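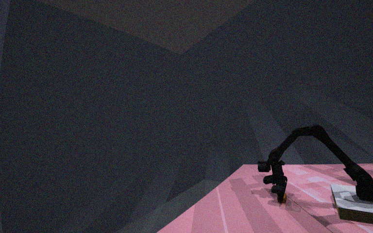

How long should a test patch of wall paint dry before you judge the color?

Leave it overnight at the least, and look at it again the next evening under the lamps you use in that room. Water-based matte shifts as it dries, usually darker, and the second coat shifts it again.

I have been repainting the flat on Macedo Street since April, one room at a time, and most of the hours have gone into deciding. The painting itself is quick. What follows is my notes on the hallway and the back bedroom, written down mainly so that I don't repeat the tests when I get to the kitchen.

The starting point was a hallway with no window and one ceiling fixture. The previous owner had used a cream that went yellow-green under the warm bulb. I had assumed the bulb was the problem and changed it first. The new bulb was rated at a higher color temperature and the wall went from yellow-green to a plain dirty gray. So both were at fault, and I had spent the money in the wrong order. If you are going to change the lamps, change them before you open a single sample pot, and then leave them alone until the job is over.

My sample procedure is as follows. I cut lining paper into sheets as wide as the roll and two feet long, and paint two full coats right to the edges, with the same short-nap roller I will use on the wall. A brushed sample has ridges, the ridges throw small shadows, and the color reads darker than it will when rolled. The sheets go up with low-tack tape, one at a time. I used to put all the candidates up side by side, and all that taught me was which one differed from its neighbors.

Sheets also beat patches on the wall in one dull respect: they don't leave an edge. The patches I made in the bedroom years ago still showed through the finish coat as faint rectangles when the lamp was on, and I had to sand them flat.

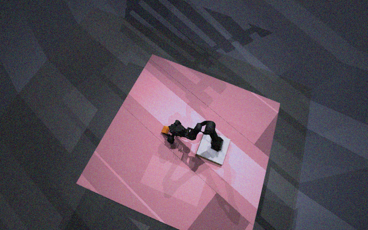 Surroundings change a color more than most of the pigment adjustments you can ask for at the counter. I tested this with the bedroom candidate, a muted rose from Adero, by laying one sheet on the old white-painted boards and another on the charcoal felt I had put down as a dust sheet. Same pot, same roller, same hour. On the white it was a beige with some warmth in it. On the charcoal it was unmistakably a pink. The square table in the render shows the same pairing, pink on a dark gray floor, and the eye goes straight to the pink before it goes to anything else. If the floor in your room is dark, choose a rose one step grayer than the one you like on the card, and hold the card against the floor when you choose it.

The felt was there because the boards were due for stain anyway, and they are now nearly as dark as the felt was. Had I picked the paint over the white boards I would have bought the stronger version and regretted it.

Solveig Moen, who mixed the final batch for me, works from the printed reflectance value and ignores the names. I have started doing the same. The number gives the share of light that the dried film returns. The cream in the hall was high, somewhere in the seventies on the old card, and I wanted to go lower without making a windowless passage feel like a cupboard. The sheets ran from the high sixties down to 31. At 31 the hall needed a second fixture. Above the fifties I couldn't tell adjacent steps apart after an evening of looking, and I doubt anyone delivering a parcel will either.

Measuring helped here. I borrowed a light meter from Joar Sandberg and took readings at chest height by the coat hooks, with the door to the front room shut. The front room window gave around 1000 lux on a clear afternoon. The hall gave a small fraction of that with the lamp on. A card that looks fine in the shop is being viewed under something much closer to the first figure. I now carry the cards home before forming any view, and I read them in the hall with the door shut.

Sheen is the next variable. I used matte in the bedroom and a washable low-sheen in the hall, both from the same formula. They do not match. The low-sheen looks deeper when you face it and paler when you see it along its length, and in a narrow hall you mostly see it along its length. I should have made the sample sheets in the actual finish. I made them in matte, since that was what the sample pots came in, and it cost me one extra coat on the long wall after I had the formula adjusted. 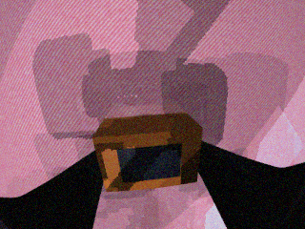
The adjustment was small, a little more black and a little less red oxide, and it went into the second can only. Keep this in mind if you have tins mixed separately. Box them, meaning pour everything into one large bucket and stir before you start, and keep the lids with the formula stickers. I boxed the bedroom paint and had no trouble. For the hall I finished one can and then opened the other, and there is a change on the left of the bathroom door that I can find every time I walk past.

Quantities, for my own reference. The bedroom took 4 liters for two coats, with about a cup left over. The leftover is in a glass jar, filled to the top to keep air out, labeled with the room and the month. The hall took more than the tin promised. The old plaster had been patched with three different fillers and each absorbed at its own rate. A mist coat would have dealt with that. I skipped it because the surface looked sound, and then the patches flashed through as duller ovals until the third coat.

For masking I went back to the Wolent tape in the wider roll. Press the edge down with a filling knife, paint away from the tape and pull it while the film is still soft. I left it overnight along the bathroom frame and it took a strip of the new paint off with it, about the length of my hand.

The kitchen is next. It faces north, the counters are pale, and the floor is a mid-gray vinyl that I'm not replacing this year. I have three cards taped inside a cupboard door and have not opened any of the pots. The bulbs arrive first.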